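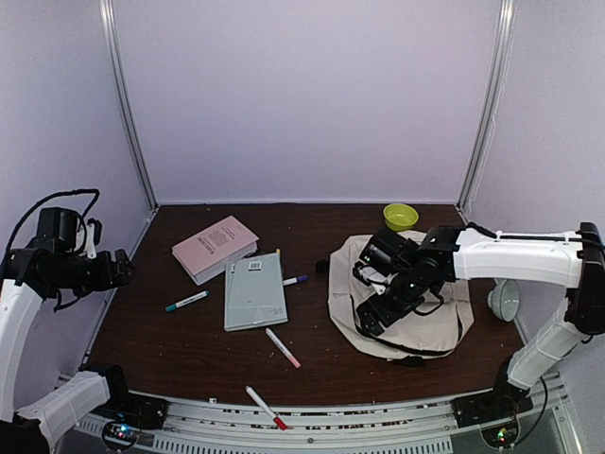 The rulebook for tidy robots

A draft code of practice can be a dull thing to read on a train, and the one that has been going round the smaller automation firms since April is no exception. It runs to 43 pages. It wants to settle how companies should test and report on machines that clear tables, pack bags and put things back where they belong. I read it twice, and I came away less reassured than I think its authors meant me to be.

The code is the work of Guvent, a certification outfit based in Skarumholm that made its name approving guards and emergency stops for packing lines. That earlier work was good. A guard is either fitted or it isn't, and a stop button either cuts the power within the permitted time or the machine goes back to the workshop. Household objects are a less obliging subject.

Take the central rule, the one on "representative clutter". Before each test, the table must hold a mixture of soft, rigid and flat items, laid out with no deliberate pattern. A bag, a couple of bowls, some books and a handful of pens would pass. So far, so sensible. But the code doesn't say how hard the layout should be. Is a bowl on its side required, or merely allowed? May a pen lie half under a book, where two gripper fingers will struggle to get at it? May one hang over the near edge? A firm that wants a good score can set everything square and well apart, and still tick the box.

Guvent's answer is repetition. Each task has to be run 325 times before a result can be published, and the layout must be changed between runs. I like big numbers as much as the next person, but 325 easy tables tell you mostly about easy tables. The code asks for the average. It doesn't ask for the worst run, or for a plain list of what was dropped, crushed or left behind.

Then there is the matter of the walls. Test stations are allowed, even encouraged, to have plain panels on three sides, so that passing colleagues and changing backgrounds don't confuse the cameras. Nobody's kitchen has that. Wendau, which sells a two-armed bench system to repair shops and sorting rooms, argues in its published comments that the panels make results comparable between sites. True enough. They also make them comparable with very little else, and the draft lets a supplier quote the figure in its advertising with no mention of the panels at all.

The safety chapter is better, and it's no surprise to find Guvent on firmer ground here. Arms must be fixed to the table or its frame before power is applied. Cables need enough slack for the full reach of the wrist, but not so much that a loop can catch on the load. Nobody may lean in while the arms are live, however tempting it is to nudge a stray pen back into reach. After any unplanned contact the operator has to wait 60 seconds and check both grippers before carrying on. Anyone who has worked next to these machines will know how often that last rule is going to be skipped on a busy afternoon.

Who checks? The firms do, for the most part. Outside inspection is limited to one visit every 5 years, arranged in advance - a gap in which a product of this sort may be replaced several times over. Zhuravel, a smaller maker of grippers, has asked for unannounced visits and for the raw recordings of failed runs to be kept. Both requests are in the appendix, marked "for later consideration".

I don't think the code should be thrown out. Before it, a supplier could show three good minutes of film and call it a trial. Buyers who get the new test report will at least know how many attempts lie behind the claim. They should still ask to see the table as it was set, with every object on it, and then ask for the runs that went wrong. The draft is open for comment until October.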